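8 December 2024

Open day notes, writing these up while my feet recover. Michalis Kyriakidis has the sign-in sheets if anyone wants names. 68 people came through our bay, which is more than the whole of last year's event, and I talked to nearly all of them. My voice is gone. What a good day!

**Before doors**

Got in early to warm up the arm and run the homing routine twice. First run faulted on joint 5 again, same as in March, cleared on restart. I still want to open that connector up properly before we show this to anybody else. Second run was clean. Michalis re-leveled the table while I went over the workspace calibration against the grid, and we agreed to leave the speed limit where it was for the whole day, even for the people who asked nicely.

The Gidlow bay next door had their conveyor going by the time we were done and it is loud. If we get the same spot next time, bring the small speaker or plan to shout.

**The drawer task**

This was the one I was nervous about, and it was the one people stayed for. We'd planned on pick-and-place as the main event with the drawer as a side thing, and by the second group I had flipped the order. There is something about pulling a drawer open that people get right away. They've all done it that morning. When the arm lines up, stops, closes on the tab and then backs off slowly, you can feel everybody leaning in.

Things I noticed while running it:

- The approach from straight ahead is much better than the angled one we used at Vutwood. Leave it as the default.
- Pull force is fine on the light setting. On medium the whole box wants to come along (one kid loved this and asked for it again, so I did it again).
- When it missed, it missed low. Always low! I think the height estimate is off by a little at the near edge of the table and fine farther back. Needs a proper check with the gauge block.
- Recovery after a miss looks great to visitors. It opens, backs up, tries again. Got more applause than the clean pulls did.

A woman from Grirkier asked how many practice pulls went into the policy and I was happy to have the real number ready: 2,531 in the training set, 1,125 of those with the box turned or shifted from its home position. She wrote it down. She also asked whether it would cope with a real kitchen drawer, on rails, with stuff in it. I said I don't know yet and I'd love to find out, and she offered to send us an old cabinet. Following up on that tomorrow.

**Best questions**

"Does it know it's a drawer?" – from a boy maybe ten years old. I gave a long answer and Michalis gave a short one (no). The boy preferred Michalis's.

"What happens if I move it?" We let people move it. This was the best decision of the day. Small shifts were fine, quarter turns mostly fine, and one man put it down backwards with a very straight face and watched the arm search until the timeout.

Someone from Arruda wanted to know why cardboard. I told him it's cheap, it's light, I can make another one in an evening, and if the arm crushes it I don't cry. He has a whole shelf of machined fixtures and looked a bit jealous, I thought.
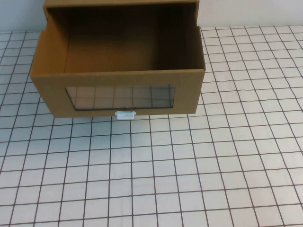 I also got asked about the window several times. Clear film is a pain for the depth camera and I like having it in there for that very reason. If we only ever practice on solid fronts we'll get a nasty surprise later. Michalis wants a second box with a solid front so we can swap them during a demo and show the depth view side by side on the monitor. Yes to this, I think visitors would really get it. The white tab stays as is on both.

**For next time**

- Second monitor facing the visitors. People kept walking behind the table to look at mine.
- Tape on the floor for where to stand.
- Put the emergency stop talk first, before the arm moves. I forgot with one group and had to break off halfway.
- Flatten the grid sheet again before calibrating. It has gone wavy in places, more so on the right half.
- Ask Gidlow what they use for cable covers, theirs were very tidy.
- Water. For me.

Logs from all the runs are on the shared drive under the open day folder, misses tagged. I haven't looked through them yet apart from the backwards one, which I've watched four times. Joint 5 first, then the height check, then the new box.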